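KITCHEN CORNER — cupboard fronts, drawer runners and the great wipe-down

Wednesday, February 8, 2023

Quick one this time, I'm writing between loads of dishes and the printer deadline is at noon.

So the shared kitchen at Boyer is getting its clean. The real one, not the Friday swipe with a paper towel. All the pale panels first, then shelves, then the drawers nobody has emptied since last May. If you have mugs in there, get them out by the weekend please. Anything left goes in the box by the back door and you can fish for it yourself.

Panels. A few of you asked what to use. Warm water, a drop of dish soap, soft cloth, that's it. No scouring pads. No green side of the sponge. The scratches don't come out and on a light gray finish every one of them catches the light. Wipe top to bottom, long strokes, then dry with a second cloth or you get streaks. I still get streaks. Hendrik Dekker says it's my cloths, he may be right, they've been through the wash with fabric softener and apparently that leaves a film.
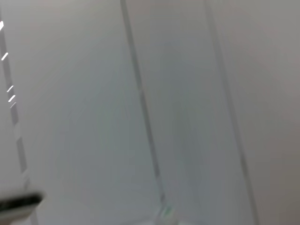 The seams are the slow part. Flat areas take no time at all, you could do them half asleep, but the grooves between panels hold on to flour and grease and I don't know what else. Old toothbrush, barely damp. Run it down the line once, wipe, run it again. Don't soak it. Water sitting in a joint is how we lost the front under the sink. A wooden skewer wrapped in a bit of cloth gets the really stubborn stuff, just go easy near the edges.

We tried two cleaners from the closet as well. The Plasitz spray is fine but smells strong in a small room, so open the window. The Letusell cream did a nice job on the stove knobs and I would keep it off the panels — too gritty for my liking. There is half a bottle of each under the sink, use those up before anyone buys more. Receipts to Hendrik if you do buy something.

Money while I'm on it. The kitchen jar had $135 in it at the last look. $18 of that goes on cloths and new brushes. The rest stays put until we decide on the drawer runners, which are sticking again, the second one down is worst. You have to lift and pull. If you just pull, the whole thing comes out on your feet, ask me how I know.

Hendrik wants to order Plernetti runners, the soft close kind. I think plain ones would do. Tell one of us which you'd like, or write it on the sheet on the fridge, there's a pen on a string now.

Other bits, in no order:

Shelf liner. We have a full roll, so no need to bring any. Cut it a little short of the edge or it curls up and collects crumbs.

Spice jars. Lids on tight before you move them. Paprika in a seam is a whole afternoon.

Dish towels. Take yours home, wash it, bring it back. The blue striped ones have been hanging their since New Year.

Fridge gets done last, door seals included. Same toothbrush method, different toothbrush!! I've marked them with tape.

We start at 18:00 on Saturday and stop when we're tired. Old clothes. I'll make soup, somebody bring bread. If you can't make it but want to help, the chairs need there feet checked for loose felt pads and that can be done anytime, the bag of spare pads is in the top drawer (the one that works).

More next issue, incl. what we decided on the runners. Got to go, sink's full.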